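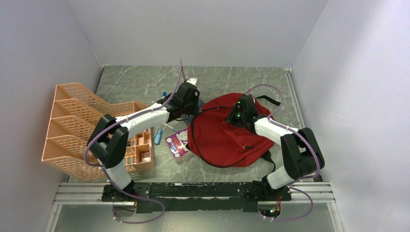 Packing the Red Backpack

Zulema Mansilla keeps a page for each bag in her day-trip series, and the Gundale red is number 7. It is a plain fabric backpack with black straps and a dark zipper, bought secondhand in July after the zipper gave out on her old Gashaw. She wanted something soft enough to fold into a suitcase and big enough for a day away from the car.

The pages are meant for people who pack the same bag over and over and would like it to go faster. Most of the notes are about order: what goes in first, what stays near the top, and what can be left at home.

Before packing
Lay the bag flat and pull the straps out to the sides. A soft bag has no shape of its own, and a strap caught underneath will bunch the fabric once there is weight in it. Open the zipper all the way. Small things go in an organizer first, so they can be moved from one bag to another in one piece. Zulema uses hers for a charger, tissues, lip balm, a pen and bandages.

Loading
The rain jacket goes in first, folded to the width of the bag and placed against the back. Lunch goes on top of it in a flat container. The water bottle stands to one side with a sweater pushed in next to it. The organizer goes in last. Fully loaded for the Favavska trail, the bag came to 1387 grams without water.

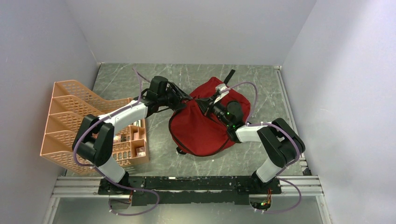

After a trip, everything comes out the same day. Turn the bag over and shake it, then run a hand along the bottom seam, where crumbs and sand collect. Wipe the fabric with a damp cloth and leave the zipper open overnight. Clip the buckles shut before the bag goes on the shelf, or the straps tangle with whatever is stored beside it.

Storage
The bag is kept flat in a drawer with nothing heavy on top. Folding it in half is fine for a suitcase, but after a few weeks the creases are slow to come out.

Next in the series: the Gudico tote, with 3 ways to carry a laptop in it.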